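Work and Automation, Unit 6: The Filing Desk
Handout prepared by Iraís Zavala

Last week we read about the archive office at Tedirow. Please keep that case in mind, because the small task we discuss today is taken from the same kind of work: books and folders arrive in a pile, and somebody must put them upright in the organizer so that the next person can find them.

In the Tedirow office this was never a job with its own name. The clerks did it between telephone calls. When the manager asked them to write down their tasks, most of them forgot to include it.
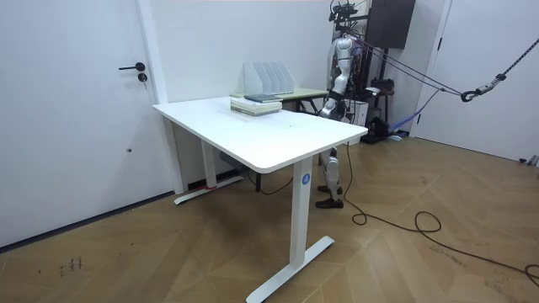

This is the first point for your notes. Work that has no name is easy to automate on paper and difficult to automate in the room. The clerk knows which pile is waiting and which pile somebody is still reading. Such knowledge must now be told to the machine, and a person has to do the telling.

The second point is about time. At Tedirow the office handled 645 items in June, and the clerks expected to get free hours. They received other duties instead - checking, correcting, preparing the desk. Some liked the change. Others said that they missed the short pause which filing gave them.

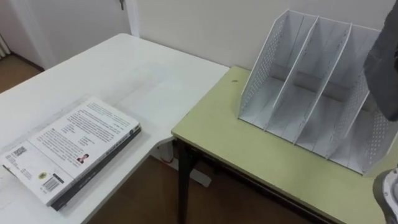

Consider also the furniture. A person does not notice when two tables have different heights, but for a robot arm this is a condition of the task. In the Jendach report (page 51) the employees complain that they may not move their own desks anymore. I find this complaint serious, and I ask you to read it slowly.
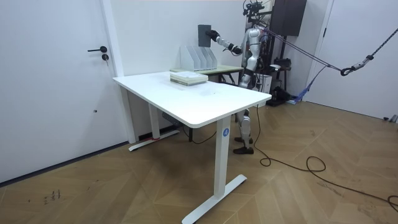

Figure 3. Humanoid robot holding a dark gray board above the file organizer.

For the seminar: interview one person who works in an office and ask about a task without a name. Write 60 lines at most. Bring also the Jendach report, pages 51 to the end of the chapter.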